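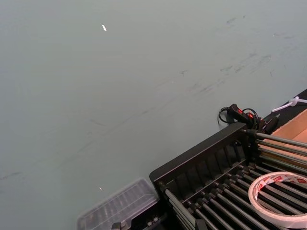 Totudum 5
Two-arm motion planning and perception for cluttered benches
Published by Gritport

Totudum plans coordinated motion for two manipulators working over a shared bench. It reads wrist and overview cameras, maintains a collision model of everything within reach, and passes time-stamped trajectories to the arm controllers. It runs on the cell computer and does not need a network connection after activation.

The perception module, Sumampouw, is intended for objects that defeat ordinary depth segmentation. Slatted racks are the usual case. A bed of parallel metal rods returns broken depth along the highlights and nothing useful in the gaps, and a planner fed with that data will either treat the rack as solid or try to drive a finger through it. Sumampouw fits rods as line primitives with a fixed radius, then closes the gaps according to the tool profile in use. Clear plastic containers are modelled from their rims and corners. Scuffs and specks on a bench top are rejected at the height threshold, set per cell in the configuration file.

Loose cable remains the weak point. A thin black loop lying on the bench will be detected from the wrist view at close range, but it should be enclosed in a manual keep-out volume all the same.
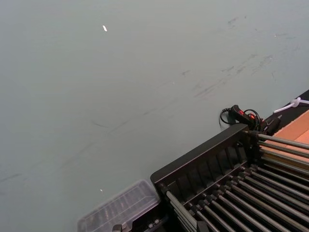
One user at the Furkley site asked whether the rod model has to be refitted each time the rack is nudged, and added that the previous version stopped for a full rescan whenever this happened. Version 5 does not refit. The stored model is re-registered against the current wrist view, and only the pose is updated. A full rescan is forced when the registration residual exceeds the limit set in the cell configuration.

Arm-to-arm clearance is checked along the whole swept path of both tools, including the linkages behind the fingertips. Where both grippers work at opposite sides of one rack, the planner assigns priority by task order and holds the second arm outside the shared volume until it is released.
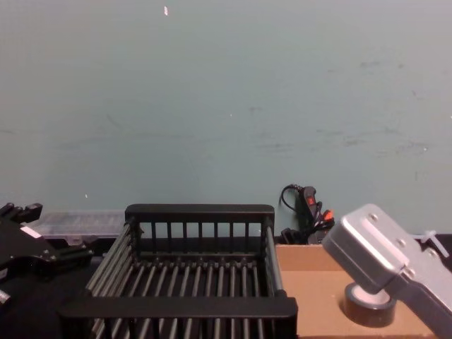 SPECIFICATIONS AND LICENSING

Arms per cell: 2
Collision model: 2000 primitives maximum
Camera inputs: 5 maximum, wrist or fixed
Tool profiles: one per arm, may differ
Licence: per cell, perpetual
Price: $1248, Sumampouw included
Release date: Saturday, August 13, 2022

Tool profiles from version 4 must be converted with the supplied utility before first use. Keep-out volumes carry over unchanged. The offline simulator is a separate download and uses the same licence file. French-language documentation will be posted in September.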